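How to Keep a Simple Rain and Soil Record for Your Field

I started writing down rainfall after a spring when I planted into mud, lost a third of the stand, and then couldn't remember whether the year before had been any better. My memory said it had. My neighbor Kauko Koivisto pulled out a notebook and showed me it hadn't! I've kept my own record ever since, and I love it more every season.

You don't need a weather station. You need a rain gauge, a soil thermometer with a long stem, a notebook that lives in one spot, and a few minutes each morning.

Setting up the gauge

Pick an open place, well away from buildings and trees. A good rule is to stand twice as far from any object as the object is tall, so a 36-foot barn means going out 72 feet. Mount the gauge on a post with the rim a little higher than the top of the post, and bevel the post away from the gauge so drops don't splash in. Check it with a level. A tilted gauge reads low, and you'll never catch it from the numbers alone.

Read it at the same time every day. I go out at first light with my coffee. Write down zeros too - a blank could mean no rain or it could mean you slept in, and by August you won't know which.

Taking soil temperature

Push the thermometer in 4 inches deep, wait for the reading to settle, and write it down. Do this in the same two or three spots each time. I use one on the ridge and one in the low ground by the ditch, and the gap between them surprised me so much the first February that I went back and did it over.

Tâm Khương, who farms vegetables over toward Mosier, won't set out peppers until her morning reading holds at 62 degrees for several days running. Your number will depend on your crop, but the habit carries over to anything you plant.

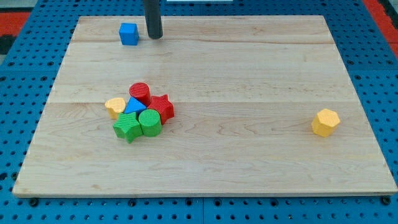 Pale maple board with fine, wavy grain.

Laying out the page

Give every day one line. Mine goes: date, rain in inches, soil temperature ridge, soil temperature low, notes. The notes column is where the fun is! First frogs, water standing in the wheel tracks, fog until noon, ditch over the culvert. Use pencil or a waterproof pen, because you will be doing this in drizzle.

If you like spreadsheets, copy the week over when you have a quiet evening. Keep the paper anyway.

Using what you've got

After one season you can already answer useful questions. How many days after an inch of rain was the low field fit to drive on? Did the ridge warm up first, and by how long? Once you have some 300 daily lines, start adding up each month and writing the total at the foot of the page.

After a few years, put the same month from each year side by side. That's how I decided to move my early planting off the low ground and seed a cover crop there in fall. Kauko went the other way and put in a grassed waterway, and his notebook backed him up too.

Before the first hard freeze, bring in the funnel and inner tube so they don't crack. Leave the outer cylinder out to catch snow, then melt what you collect indoors and measure it in the inner tube.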